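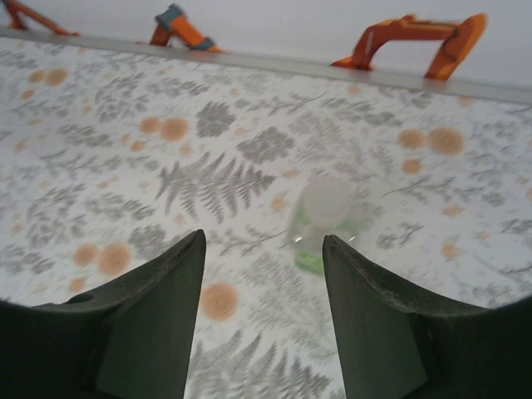
Flirkley Water District: summer service notice for the Jurnthorpe service area. (1/5)

Crews will replace 2715 feet of main along Michalski Road in July. Work hours are 8 a.m. to 5 p.m. (2/5)

Water will be shut off at 21 addresses for part of one day. Each household will receive a door tag the evening before. (3/5)

After service returns, run the cold tap in the kitchen until the water is clear. Do not use hot water or start laundry until then. (4/5)

Parking is not allowed within 60 feet of an open trench. Residents who need a ride to the Hetari Street lot may call the district office before noon. (5/5)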